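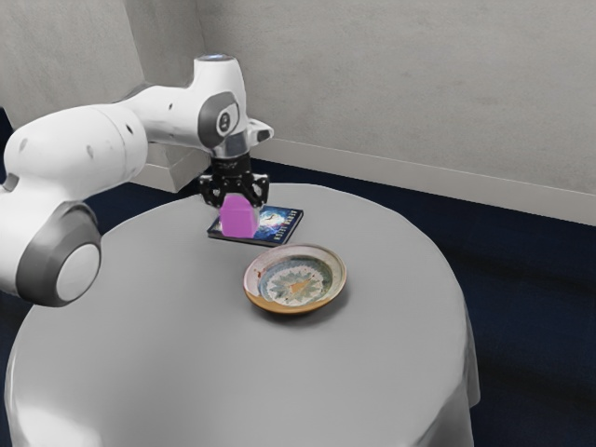 Learning to be quiet in a second language

Aug 30, 2022

When I moved to Kusach, I believed that my problem would be speaking. I had studied English for 14 years at school and later by myself, but most of it was reading. I could read a long novel and understand the jokes in it, and then I would go to the bakery and forget the word for "slice." So I made a plan to speak as much as possible. I spoke to the bus driver, to the neighbors, to the woman who sells eggs. I was very tired every evening, and I suppose they were tired also.

Speaking came, more or less. I still make mistakes with "in" and "on," and I say "make a party," which my coworkers like so much that they now say it too. What took me much longer was something I had never thought of as a skill. I did not know how to be quiet in English.

In my own language I know many kinds of silence. There is the silence at the end of a meal, when everybody is full and one person moves crumbs with a finger. There is the silence in a car at night. There is also the bad one, after somebody has said a thing that was too true. I can tell them apart without thinking, the same way I know which stair in my parents' house makes a noise. In English I heard all of them as the same silence, and it always seemed to be my fault. I thought: they are waiting for me, I should say something, why do I not say something. And then I said something, usually about the weather.

I remember one lunch in my first February here. I worked then in the office of a small company called Bellum, which sells windows and doors, and we ate together in the back room. An older coworker had lost her dog that week. She told us about it in maybe two sentences, and then it was quiet. I could not bear it. I said that in my country many people do not keep dogs in the apartment. I did not mean anything by it. It was only a fact that was close to the subject of dogs. She looked at me kindly and said "Is that right," and went back to her soup.

I thought about "Is that right" for the whole way home. At that time I believed it was a real question, and I was preparing a better answer.

After this I began to pay attention to how other people are quiet. On Itano Street, near my apartment, there is a laundry place where I went every week before I had my own machine. A cycle there takes 30 minutes, and you meet the same people. Two men used to sit by the window with coffee from the gas station. They would say something about the river, whether it was high or low, and then say nothing until the dryer stopped. Then one of them said "Well," and they both stood up. In the beginning I thought that they were angry with each other. Later I started to enjoy sitting near them.

"Well" is a very useful word, by the way. My textbook explained it as an adverb, with the example "She sings well." I would like to write to the author of this textbook. When you say "well" and put your hands on your knees, it means that you are leaving. When you say it slowly, it means that you do not agree. If you say "well, well," I am still not completely sure what it means, but a person who arrives late will hear it.

There are also the small sounds, which I find harder than the words. In my language we make a short sound with the breath to show that we are listening, and for the first year people here thought I was surprised by everything. Now I say "mm-hm." I practiced it in the kitchen. If it is too short, it sounds as if you want the other person to finish. If it goes up too much at the end, they stop and ask you what you were going to say, and you were not going to say anything.

Some things helped me, and I will write them down in case another person is in the same situation. The radio did not help much, since on the radio they are afraid of silence even more than I was. Old movies were better. Walking was the best. When you walk beside somebody you do not have to look at their face, and there is always a hill or a dog or a strange mailbox to take the place of conversation. I joined a walking group that goes to the Usuga trail, which is 8 miles if you take the long way around the lake. On the first walk I talked for the whole uphill part and had no air left. On the third one I noticed at the wooden bridge that I had not said a word since the parking lot, and that the woman beside me had not either, and I had not been worrying about it. I had been thinking about what to do with a large amount of plums.

I still fall back into it sometimes. On the telephone I cannot be quiet at all. If the other person stops talking for 3 seconds, I say "Hello?" and then we both talk at once and both say sorry. Video calls are a little easier, but not when the picture freezes, because then I cannot tell if the person is thinking or if it is the connection.

My mother asked me last week if I dream in English now. I told her that I do sometimes, but that people in these dreams do not talk much. She was quiet for a while on her side. I could hear her kitchen clock and the neighbor's television. Then she asked what I did with the plums, and I told her: jam, mostly, and one cake that fell in the middle. I will try the cake again on the weekend with less butter.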